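Venbridge adds Utimetti settlement connector to its checkout module

PLUNAU — Venbridge has released a connector linking its checkout module to the Utimetti payment gateway. It supports the hosted page method and the tokenized card method. Merchants on the current version of the module can enable it from the admin panel as of Friday.

The connector handles authorization, delayed capture, partial refund and void. Settlement files are fetched nightly and matched to order numbers. Batches are limited to 1,000 transactions; larger files are split before import.
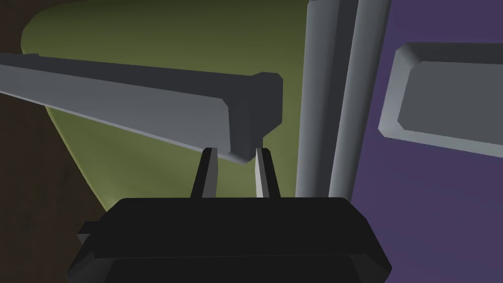
Refund matching was the part that took longest to get right, according to Kaja Petrauskas, and the module now writes a separate log entry for each partial refund against an order.

Rowlands, an online parts retailer, ran the connector in its test store and then in its live store during August. The trial covered 400 orders in 2 currencies. Two faults were reported, both in the handling of expired tokens, and both are corrected in the release build.

Card numbers are not stored by the module. Tokens are held in the merchant's own database and can be purged by customer, by date or by store view. Callback requests are signed, and any request failing the signature check is refused and logged.
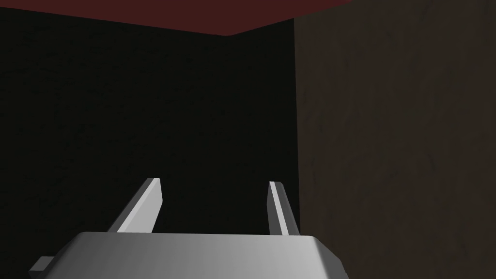 Alun Craddock said Rowlands would keep its existing gateway as a fallback until the new settlement reports had been through a full month-end — "after that we expect to switch it off."

The connector is included in the standard licence. Existing licence holders should clear the configuration cache after installing. An upgrade guide is in the Venbridge support centre.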